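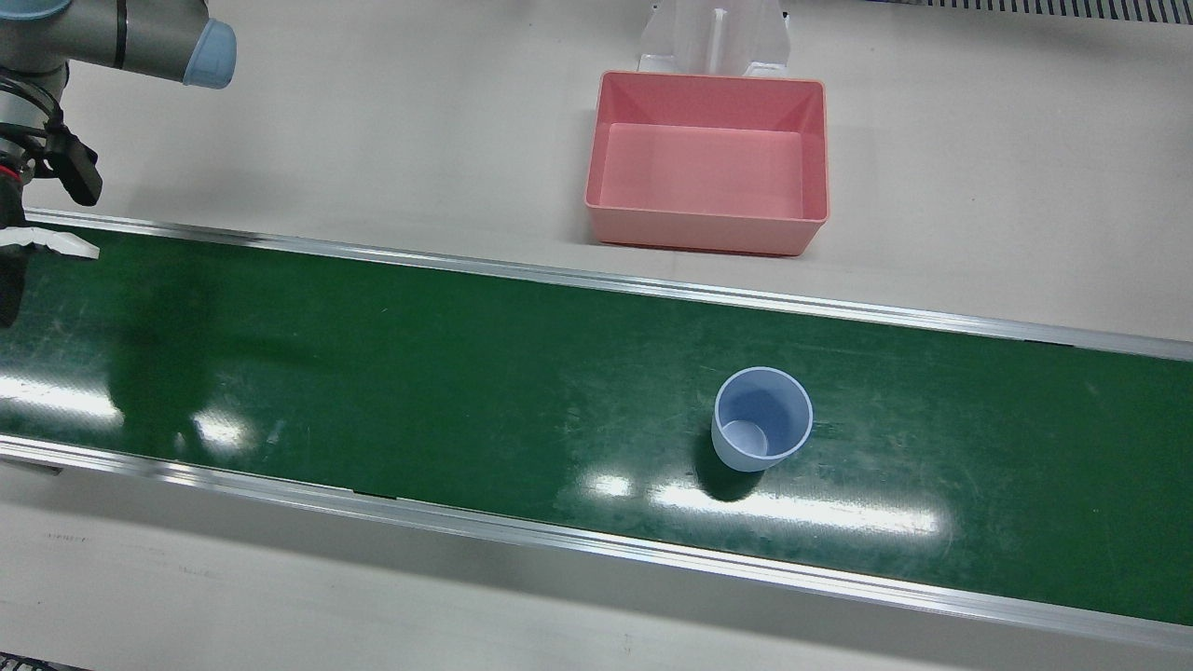 緑のベルトと銀色のレール。表面には細かな擦り傷や、白っぽい筋が残る。

ポナウの駅から坂をのぼり、古い倉庫の並ぶ通りを抜けたところに、ラヘル・オーバーホルツァーさんの作業場はある。食器と盆の貸し出しをしているダンデールに入って18年目。行事や集会のたびに出ていく器を送り出し、帰ってきたものを仕分けて棚に戻す、その一連の仕事を任されている人だ。うかがったのは昼過ぎで、玄関先でまず靴をそろえる場所を教わり、それから麦茶をいただき、飲み終わらないうちにもう話はベルトのことになっていた。

「みなさん器の話を聞きにいらっしゃるんですよ。どこの窯ですか、とか、割れたらどうするんですか、とか。もちろんそれもお話ししますけれど、私がいちばん長く顔を合わせているのは、やっぱりこの緑のベルトですからねえ。朝来て、最初に手を置くのもここなんです」

ベルトは中古で、もとはノグチという菓子工場にあったそうだ。工場が移転するときに譲り受け、トラックに斜めに積んで運んできた。長さは2945ミリ。なぜそんなに細かく覚えているのかと尋ねると、オーバーホルツァーさんは声を立てて笑った。

「だって、入らなかったんですもの。柱と柱のあいだを測って、ああ大丈夫だと思って、そうしたら巾木のぶんを忘れていたんですよ。向きを変えたり、棚をひとつ諦めたりして、やっと納まったのが夜の九時でした。それからはもう、忘れようにも忘れられません」

深い緑色には、よく見ると艶がある。その艶の上を薄い傷が何本も走っていて、取り替えを勧められることもあるらしい。モルデンの部品屋さんからは毎年12月になると見積もりが届く。けれども本人は、傷があるほうが仕事がしやすいのだと言う。

「浅い傷なら、指でなでてもほとんど引っかかりません。引っかかるようになったら、そのときは替えます。それに、私だけかもしれませんけれど、傷を目印にしているんですよ。この筋のあたりまで来たら手を出す、という具合にね。新品になったら、しばらくは調子が狂うでしょうねえ。若い人には、そんなところを見ないで器を見てくださいと叱られるんですけれど」

貸し出しに使う器は、いまカップだけで1512個が台帳に載っている。始めたころの台帳を見せてもらうと、丸い字で1000個と書いてあった。増えたぶんの多くは子ども向けの会に出すもので、軽くて、口のほうが広がった形が好まれるという。重ねやすいかわりに、横にすると弧を描いて転がる。これがなかなか厄介で、ベルトに直に置かず、縁の立ったトレーに入れて受けるやり方に落ち着くまで、ずいぶん遠回りをしたのだそうだ。

「最初は布巾を敷いたんです。次が籠で、籠は目に縁が引っかかってだめでした。それで家にあった浅い盆を持ってきたら、今度は縁が低すぎて乗り越えてしまう。そうやって、あれこれ試しては夕方にため息をついて帰るんですよ。いまのは縁がすこし外に開いていて、底が一段くぼんでいるでしょう。あれだけのことで、ずいぶん落ち着くんです。色は、そうですね、私は派手なほうが好きです。白い台に白いトレーでは、目が疲れてしまいますから」
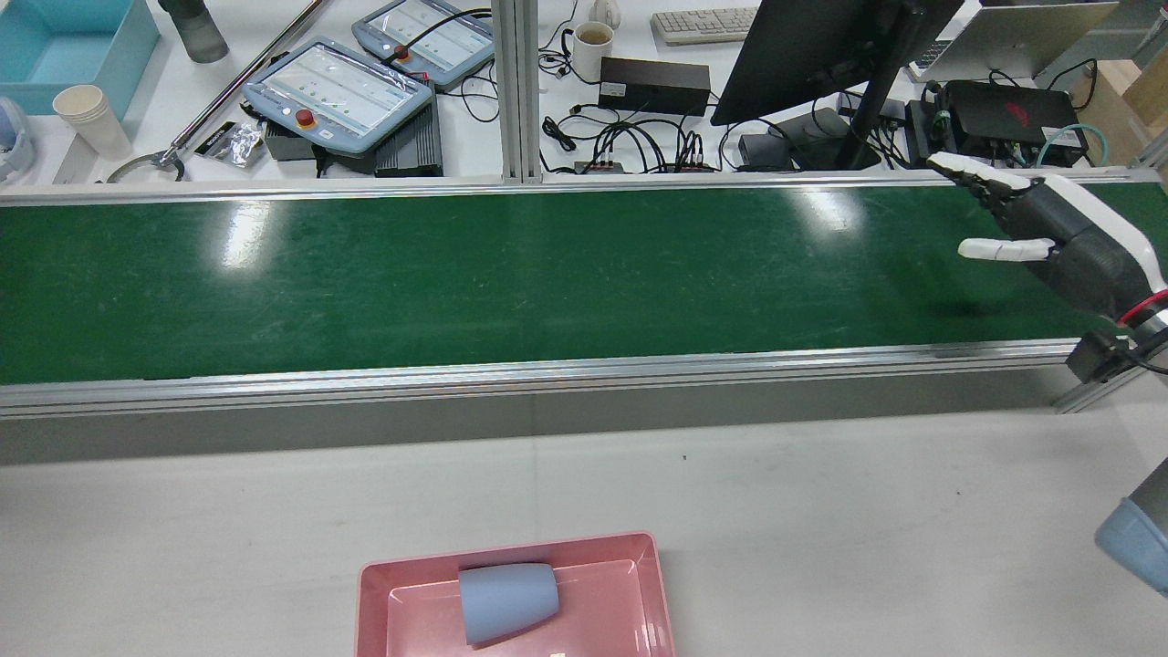 ベルトのお手入れは、どんなふうになさっているのですか。

「乾いた布で全体のほこりを取って、それから薄めた中性洗剤で拭きます。洗剤が残るとすべりますので、水拭きを二度。レールとベルトの境目は布が届きませんから、割り箸に晒を巻いて、端から端までゆっくり動かします。週に一度はそこまでやりますよ」

その割り箸がまた、話しはじめると長いのである。先を斜めに削ったものと平たいものがあって、平たいほうは汚れをすくうのに、斜めのほうは角に使う。削り方にも好みがあり、人の削ったものはどうも手に合わない、と引き出しから束を出して見せてくださった。輪ゴムで留めて、使った順に並べてある。

後片付けのことも聞いておきたかった。作業台の上がきれいになるまで帰らない主義なのかと思ったら、そこは意外におおらかだった。

「手前の白い台だけは、何もない状態にして帰ります。あとは、まあ、そのままの日もあります。奥の台なんて、紙コップだの留め具だの、いつのまにか集まってくるでしょう。全部片付けようとすると、手前まで嫌になってしまうんですよ。ですから、ここからここまでは毎日、向こうは気の向いた日、と決めています。夫には、家の台所も同じだねと言われました」

これからのことをうかがうと、しばらく考えて、トレーの縁をあと少しだけ高くしてみたい、という答えだった。厚紙で型を作って、もう二種類ほど試したらしい。高くすれば安心だが、今度は取り出すときに指の背が当たる。手の大きい人と小さい人とでも違うので、来てくれる人みんなに握ってもらっている途中だという。私も握らせてもらった。言われてみれば、低いほうの型が手に楽だった。

「でしょう。でも、低いと転がるんです。困りますよねえ」

困ると言いながら、オーバーホルツァーさんはもう三つめの型紙に鉛筆で線を引いていた。

（取材は2020年6月27日、ポナウの作業場にて）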